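4. Passphrase strength meters and guest networks in small offices

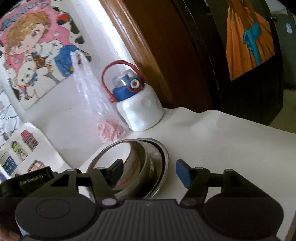
4.1 What the meters claim

Most wireless routers sold to small firms now show a coloured bar when the owner sets a passphrase. The bar moves from red to green as characters are typed, and the sales literature tends to treat a green bar as proof that the network is safe. We were doubtful of this before we began, and the work reported in this section has not made us less so. A bar can only judge the string it is given. It has no way of knowing that the same string is written on a card beside the till, or that it was used for the previous three routers, or that it is the name of the firm followed by the year it opened.

Earlier work on strength meters has mostly looked at website accounts, where the attacker must guess through a login page that can slow down or lock. A wireless passphrase is a different case. With WPA2 in its pre-shared key form, somebody within range can record the exchange that takes place when a device joins, carry the recording away and test guesses against it at leisure. The router is not involved in this testing and cannot limit it. A meter tuned for website accounts will therefore be too kind, and we suspect that several of those we looked at were simply lifted from web libraries and given new colours.

We tested the meters in three product lines, which we call Lorholm, Zorkum and Akolgo. These are working names and we do not give the firmware versions, for the reasons set out in Section 3. Each was given the same 3,000 candidate passphrases, all of them at least eight characters long so that none would be turned away by the standard itself. The list was made up of common words with the usual substitutions, place names with digits attached, keyboard runs, short phrases, and strings from a random generator.

The results were not encouraging. Lorholm gave its top rating to any string with a capital letter, a digit and a symbol, whatever their order. Zorkum was stricter about length but had no word list that we could detect, so a place name typed twice did very well. Akolgo did have a word list. It consisted of 315 entries, held in plain view in the page script, and matched only when the whole passphrase was identical to an entry. Adding a full stop to the end of any of them was enough to turn the bar green.

Agreement between the three was poor. Strings rated weak by one were often rated strong by another, and the only group on which all three were consistent was the random one. An owner who relied on the bar would be getting advice that depended mostly on which box was in the cupboard.

4.2 The guest network as a remedy

It is often suggested that a weak main passphrase matters less if visitors are kept on a separate guest network. The argument runs that the passphrase known to the most people then protects the least. We accept the logic but question how often it holds in practice, because "guest network" means different things on different equipment.

On Zorkum, turning on the guest option created a second network name and a second passphrase, with traffic kept apart from the main network by default. This is what most readers will have in mind. On Lorholm, the second name and passphrase were created, but a device on the guest side could still reach the router's own settings page. The page asks for a password, and on our test unit that password was the one printed on the label. On Akolgo, separation was a tick box on a different screen, and it was off when the unit came out of its packaging. The help text beside it read "Advanced users only", which seems to us exactly the wrong way round.

There is also the matter of devices that visitors do not own. Printers, card readers and door entry panels tend to be put on whichever network was easiest to join on the day. In the setting we used for our trial, an office layout we refer to as Stomwood, we joined a shared printer to the main network and then tried to print from the guest side. With separation on, this failed, as it should. The fix offered by the printer's own set-up guide was to join the printer to the guest network as well, or to turn separation off. Neither is sensible, and a busy office will choose one of them.

4.3 The guessing trial

To find out whether the meter ratings bore any relation to resistance, we recorded joining exchanges on our own equipment for a set of 40 passphrases drawn from the longer list. All of them had been given the highest rating by at least one meter. The networks were built for the purpose, carried no traffic but ours, and were taken down afterwards. We used one desktop machine with a single graphics card of middling age and let it run overnight, starting at 6 p.m. and stopping at 8 a.m., a total of 14 hours. The guessing rules were those supplied with the tool. We wrote none of our own.

Almost half of the set had fallen by morning. None of the random strings did, and neither did the longer phrases, with the exception of one that turned out to be a song title. The ones that fell first were those with a capital at the front and a digit and symbol at the end, a pattern that Lorholm rewards and that any guessing tool tries early. We would not put much weight on the exact proportion. The set is small, it was chosen by us, and a different choice would have given a different number. What does seem safe to say is that a top rating was compatible with being found in one night on ordinary hardware, and that the owner would have had no means of telling such a string from one that would last.

It may be objected that WPA3 settles the matter, as its joining exchange does not allow recorded guesses to be tested in the same way. That is a real improvement. However, all three product lines ship in a mixed mode that also accepts WPA2 so that older devices can still connect, and a device that joins by the old method exposes the same passphrase as before. Switching the mode off on Akolgo brought up a warning that some devices "may stop working", with the cancel button picked out in blue. We doubt that many owners go past it.

4.4 Limits

We tested one unit of each line and cannot say whether others behave alike. Firmware may have been changed between our tests and publication, though two of the three had offered no update since May. We did not study how real owners choose passphrases when a meter is shown, and it is possible that even a poor meter nudges some people towards something better than they would otherwise have picked. There is some support for that view in the literature on website accounts. Whether it carries over is another question – a wireless passphrase has to be read aloud to visitors and typed on a television remote, and people choose with that in mind.

We also left out certificate-based logins altogether. They avoid the shared passphrase and most of the trouble described above, but need a server and someone to look after it. Small firms are regularly told to adopt them. We found very little in print on how many have done so, or on what happens when the person who set the server up leaves, and we return to this gap in Section 6.

Figure 4. Wall beside the desk, showing a poster, a pencil sketch and stickers.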